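Home | About | Programs | News | Visit | Contact

Search this site
Enter keywords
Go

Winter Newsletter
Posted 12/17/18

Changes to Household Recycling and Drop-Off Services at the Brarar Center

The Iltano District Office of Waste and Recycling will introduce several changes to its household services in the coming year. The changes were approved at the autumn meeting of the District Board and follow a review of collection routes, drop-off hours and the quality of materials received from residents. Households are asked to read this notice in full and to keep it for reference until the printed guide is delivered.

Collection days

Weekly trash collection will continue on the present schedule for all addresses. Recycling, which has been collected every week on the east side of the district and every other week on the west side, will move to an every-other-week schedule throughout. The new schedule takes effect in March. Residents on the east side will receive a card in the mail showing the weeks assigned to their street. Those who do not receive a card by the end of February should call the office.

Carts should be at the curb by 6:30 a.m. on the day of collection, with the lid closed and the handle facing the house. Please leave enough room on either side for the truck to reach the cart, and do not place carts behind parked cars. Material left beside the cart will not be taken unless it is flattened cardboard tied with string. Residents who regularly fill their cart before collection may request a second one at no charge by completing the form available at the front desk.

What may be placed in the recycling cart

The list of accepted materials has been shortened. In past years the district accepted any plastic container marked with a number. Buyers for several of these materials have withdrawn, and the district can no longer find a use for them. Beginning in March, the following may be placed in the cart: newspaper, office paper, mail and magazines; cardboard and paperboard; steel and aluminum cans; and plastic bottles, jugs and tubs. Glass is not accepted in the cart and should be taken to a drop-off site.

Plastic bags remain the most common problem at the sorting line. Recyclables should be placed in the cart without a bag of any kind. Clean plastic bags may be returned to most grocery stores. Garden hoses, extension cords, clothing and strings of holiday lights should also be kept out of the cart – they wrap around moving parts and bring the line to a stop while staff cut them free.

Containers should be empty and given a quick rinse. They do not need to be spotless, and labels may be left on. Pizza boxes are accepted if they hold no food; a small grease stain is not a concern. Shredded paper should be placed in a closed paper sack, marked with the word "shredded," and set on top of the other material.
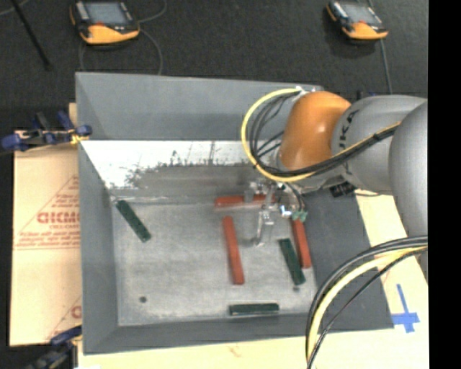 Drop-off sites

The Brarar Center on Lau Road will remain the main drop-off site for the district. Its hours will be extended on Saturdays, when the gate will open at 7 a.m. and close at 4 p.m. Weekday hours are unchanged. The small site behind the Redness Hill fire station will close at the end of February. Use of that site has fallen for several years, and the pavement is in need of repairs that the Board did not consider a sound use of funds. Residents who have relied on it are encouraged to use the Brarar Center or to arrange a pickup by phone.

The Center accepts glass bottles and jars, scrap metal, tires without rims, motor oil, car batteries and small appliances. Refrigerators and air conditioners are accepted for a fee of $21 each, which covers the removal of coolant by a licensed contractor. Other large appliances may be left without charge. Proof of residence is required at the gate, and a driver's license or a recent utility bill will be accepted. Contractors and businesses must use the commercial entrance and will be charged by weight.

Visitors are reminded that the speed limit on the site is five miles per hour and that children should stay inside the vehicle. Staff are able to give directions but cannot unload vehicles. Residents who are unable to lift heavy items should mention this when they call so that an appointment may be made for a time when assistance is available.

Paint, cleaners and other household chemicals

Chemicals are not accepted during regular hours. The district will hold 2 collection events at the Center next year, one in spring and one in fall. The dates will be printed in the guide. Each event is limited to 200 vehicles, and registration is required. Items should be in their original containers with the lids tight, and should be carried in the trunk or truck bed, away from passengers.

Latex paint need not be held for these events. It may be dried out with cat litter or sawdust and placed in the trash with the lid off. Oil-based paint, stains and thinners must be brought to an event.

School and community visits

The office continues to offer classroom talks for grades three through eight, as well as evening talks for neighborhood groups. Staff visited 11 schools in the district this year and will be pleased to return to any of them. Requests should be made at least three weeks before the preferred date. There is no fee for schools within district limits.

Comments and questions

Aiman Ismail, Director of Resident Services, will receive written comments on the changes through the end of January. "We recognize that a new schedule asks something of every household," the Director said in a statement to the Board. "The office will have additional staff on the phones through the spring, and we ask residents to call before they become frustrated with us."

Comments may be mailed or left in the box beside the front desk. All comments will be read, and a summary will be presented to the Board in March. The district office will be closed on Christmas Day and New Year's Day. Collection in both weeks will run one day late for addresses served on or after the holiday.

Contact Us | Copyright 2018 Iltano District Office of Waste and Recycling | Back to top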